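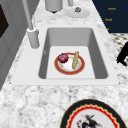 Home › News › Club › Interview with our under-13s girls' coach

08/10/2025

The Irura Netball Club under-13s have started the season with five wins from seven matches, which puts them second in the Vimatham League. Their coach has been with the club for seven seasons and took over this age group in the spring. We met her after training to ask how it is going.

She said she had not expected the start they have had. "We lost two of our tallest players when they moved up an age group, and I thought we'd struggle under the post until Christmas. The girls who came in have worked at it. They still get beaten to the high ball, but they've learned to stand in the right place for the second one."

The two defeats both came away from home. The first, at Zusell, was by a single goal. "We were four up going into the last quarter and we stopped passing. Everyone wanted to be the one to finish it off. I didn't say much afterwards. They knew."

The second was heavier, against Zacharias, who are top and have not dropped a point. Asked what the difference was, she said fitness. "They were running as hard at the end as they were at the start. We've put ten minutes of shuttle runs at the front of every session now. It hasn't made me popular."

There are 26 girls registered in the age group this year, the most the club has had. Only twelve can be named for a match, so she is running two squads, with the second playing friendlies until a place in the lower division comes up. She picks both squads fresh each week.

"I won't have a first team and a leftovers team at this age. If you've trained well, you've got a chance of being picked. Some parents like that and some would prefer I just played the strongest seven — I've had both conversations in the car park in the same evening."

She moves players between positions as well. Her usual goal keeper has played centre in two matches, and the captaincy changes every month. "Half of them will play somewhere completely different by the time they're sixteen. I was a shooter until I was fifteen and then I never shot again."

The return match against Zusell is at home later in October. Training stays on the outdoor courts until the clocks change, then moves into the sports hall, where the session will be half an hour shorter because of the cost of the hire.

She is also looking for another umpire for home fixtures. "A parent would be fine. The club pays for the course and you get a whistle."

Anyone interested should speak to her at training or leave a message through the contact page.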